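Evaluating a Rented Humanoid for Light Tidying Tasks
Term project report, Service Robotics Lab Course
Chie Kubo
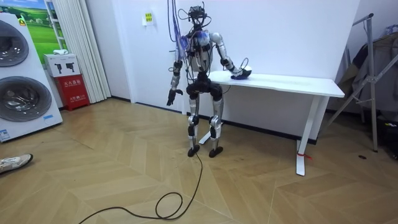

1. Background

My project looked at whether a small company could rent a humanoid robot with a ready-made task package and get useful work from it without a programmer on staff. The package I reviewed is the Dralter service plan from Druvmont. It covers the robot, the control software, a library of basic skills, and remote support during business hours. The plan is sold by the month. I worked with it for most of October and finished the last trials in November.

I limited the project to one skill from the library, called "table clear." The robot walks to a table, reaches for an item, picks it up, and carries it to a drop-off point. I left out the laundry skills because they were still marked as beta.

2. Setup

The unit has to be started by someone who has done the half-day training. The robot runs on tether cables, with more cable trailing on the floor behind it, so the walking route has to be planned before the first trial. The setup guide gives one page to this and it needs more. On my first day I put the drop-off point on the wrong side of the table and had to start over.

Teaching the software a new table took 20 minutes, including the height check. After that the position was saved and I could load it again the next morning. Moving the table even slightly meant doing the height check again, so I stopped moving it.

3. Method

I ran nearly 500 attempts with small items placed one at a time on a plain white table. Each attempt was logged as complete, dropped, missed, or stopped by the operator. An attempt counted as complete only if the item reached the drop-off point without help. I used the default walking speed throughout and let the robot use whichever hand the software picked.

The log file also records every warning the system gives. I went through these by hand after each session. By the end there were 794 warnings, most of them repeats of the same message about hand position.

4. Results

Soft items were the easiest for the robot. Flat, stiff items were the hardest, mainly when they lay far back on the table. The hand would close above the item and the software would still report a grasp. I sent this to support and got a reply the same day, with a setting to change. It helped with thicker items. Thin ones were still missed.

Items near the end of the table were handled well if the robot stopped square to the edge. If it stopped at an angle, it often reached again before closing the hand. A second reach added time but usually ended in a complete attempt.

Walking was steady. I stopped the robot by hand a few times when a cable was close to a foot, and I logged those as operator stops even though the robot might have been fine.

5. Comments on the service

The remote support was the best part of the plan. The people who answered knew the software and asked for the right log files. The written material was weaker. Two of the chapters describe menus from an older version, and the index is missing.

I also read the price sheet for the Thorlacius plan, which is cheaper but has no walking skills. For a fixed table that might be enough — I did not get to test it.

6. Further work

I would like to repeat the trials with the newer hand software and with more than one item on the table. The Flesteritz lab has offered floor time next term. I also want to compare the two hands separately, which my log format did not allow. The warning log should be sorted by attempt number from the start. I did it afterward and it took two evenings.

Submitted 23 November 2020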